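How to Store Flags and Bunting So They Come Out Flat

Every May our street fair hangs 200 little flags between the Pamham bakery and the Rorkdale bus shelter, and every May I used to spend an evening ironing them while muttering. The previous system was a trash bag. Here is the current one.

1. Take them down dry. If it rained, hang them indoors overnight. Mildew has no respect for civic pride.

2. Wash only what needs it. Cold water, mild soap, a separate bowl for anything red. Red dye is generous and will share itself with the whole load.

3. Iron on low, from the back, with a thin towel in between. Most cheap flags are polyester, and polyester under a hot iron becomes a different and smaller object.

4. Fold along the stripes where you can. A crease that follows a seam hides. A crease across the middle shows from the far side of the parking lot. 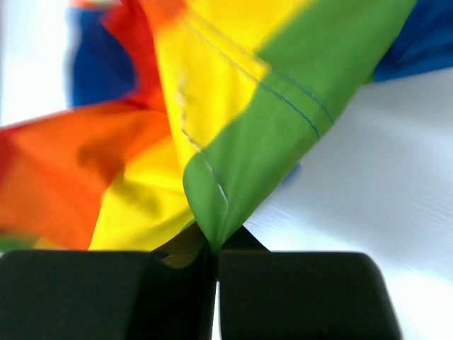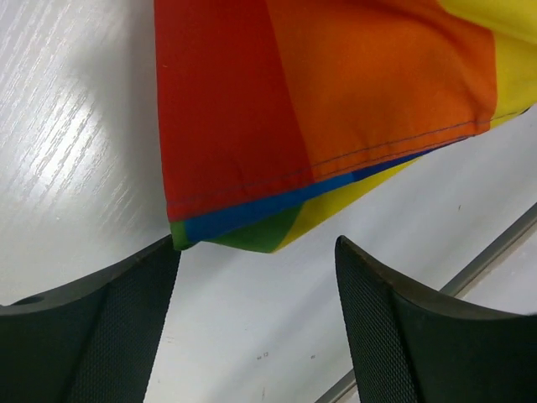
Rainbow-striped fabric, crumpled in the first picture and folded in the second.

5. Slip a sheet of acid-free tissue into each fold. Newspaper is free and will print last year's headlines on your yellow.

6. Stack no more than 12 to a box. I tried a whole carton once, and the bottom layer had been pressed into something like a floor tile.

7. For bunting on a string, wind it around a piece of stiff cardboard and notch both ends to hold the tails. Do not wind it around your elbow like a garden hose. You will feel very efficient for six months and then lose a Saturday's worth of patience to one knot.

8. Label the box on the side, not the lid. The lid will be under another box. Write what it is, how long the string runs, and which end has the loop.

Keep the boxes off the basement floor and away from windows. A closet shelf is fine. Anselmo Sepúlveda keeps his under the bed and reports no trouble apart from the cat.

Refold everything once in winter, along slightly different lines, so the same creases don't wear thin. I do this in front of the TV, and I have skipped it twice.

Written by Vega Marín | Contact | © 2024 Arroyo Household Notes | Back to top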